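Irgate open day, 8 July 2023

Quick notes before I forget it all. Got to the Irgate composting site at 9, gates already open, car park half mud. Go early if you go next year. Irja Toivonen led our group round and talks fast, so some of this may be off.

First stop the tipping hall. Smell not as bad as you'd think, more sour apples than garbage. Trucks come in from Zoluvley and the Ogunleye side of town, 64 loads in a normal week.
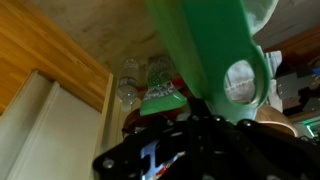

Then out to the windrows, long steaming heaps, turned every few days by a machine the size of a bus. Stuck my hand in one (allowed!). Hot. Irja says the worst problem is still plastic bags, then cutlery, then fruit stickers. Stickers get thru every screen they have.

Back inside for the household part. Mostly what can go in and what can't. Meat yes, bones yes, tea bags depends on the brand. Wish they'd hand out a sheet. 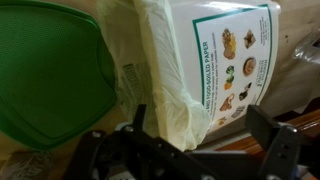
White kitchen bin with its green lid and compostable liner.

Long argument in our group over liners. Irja's line: fold it well over the rim, change it twice a week, don't stuff it. One man lines his with newspaper and wasn't having any of it. 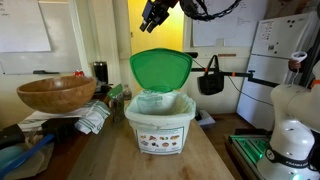

Finished compost is sold by the bag under the Draltano name, or loose if you bring a trailer. I took 2 bags, my back is regretting it. Last year's batch was gone by March so dont wait.

Coffee okay, buns gone by eleven. Bus 324 stops right outside.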